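Home | Animals | Earth | How Things Are Made | Games | Ask a Question

How Is a Basket Made?

By Chrysoula Psarras
September 6, 2022

People were making baskets long before they had plastic, paper bags or cardboard boxes. They used whatever grew nearby. In wet places that was often reeds or willow. In warm places it might be palm leaves.

Most baskets are made by hand, even today. Machines are good at weaving flat cloth, but a basket has corners and curves, and those are hard for a machine to follow.

Stakes and weavers

A woven basket has two kinds of strands. The stiff ones are called stakes. They start at the bottom and bend upward to make the shape of the sides. The softer ones are called weavers. They go over one stake and under the next, all the way around.

When the maker reaches the end of a weaver, a new one is tucked in beside it. Each row is pushed down tight against the row below. Loose rows make a floppy basket.

Why makers use water

Dry willow snaps when you bend it. Makers soak it first so that it bends without breaking. Thin reeds may need only a few minutes in warm water. Thick willow with the bark still on can need several days. As the basket dries, it gets stiff again and keeps its shape.

Coiled baskets

Some baskets are not woven over and under. The maker winds a long bundle of grass or rope around and around, like a snail shell, and stitches each round to the one before it. Coiled baskets can be very strong — some are tight enough to hold water.

Handles

A handle can be a hoop over the top or a loop on each side. It can also be a gap left in the wall, just big enough for your fingers.
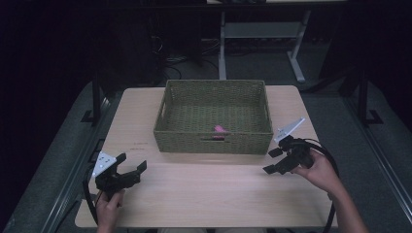 A green basket with a handle slot in the front wall.

Try it yourself

Cut 5 slits down the sides of a paper cup, stopping before the base. Weave yarn in and out of the strips. Use an odd number of strips — with an even number, every row comes out the same as the last.

Words to know
Stake: a stiff strand that holds up the side
Weaver: a strand that goes over and under
Coil: a shape made by winding around and around

© 2022 Hurnomum Kids | Contact us | Back to top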